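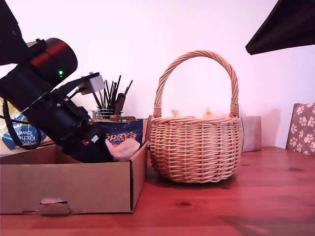
What does Pliloleck do?

We pack household paper and kitchen goods into boxes and baskets for people moving into a new home.

Pliloleck was started by Gunnel Engström in the back half of a hardware store in Eradham. She had been selling kitchen towels, tissue and dishcloths over the counter, and customers kept asking for everything in one box. The store closed and the boxes stayed. We now have 12 people on staff and two packing rooms, one in Eradham and one in Zultberg.

Our standard boxes are plain brown corrugated cardboard with a handle hole. Kitchen towels stay in their own wrapping. Tissue paper goes in around cups and glasses — pink and white are the colors most people ask for. We take back clean boxes at either address and use them again if the corners are still good.

The current list has 26 items, and you can leave out anything you don't need. Orders placed before noon are packed the same day. In December please allow three extra days.

Baskets are packed in Zultberg only. Deliveries in both towns are handled by Ngui, and pickup is at the side door.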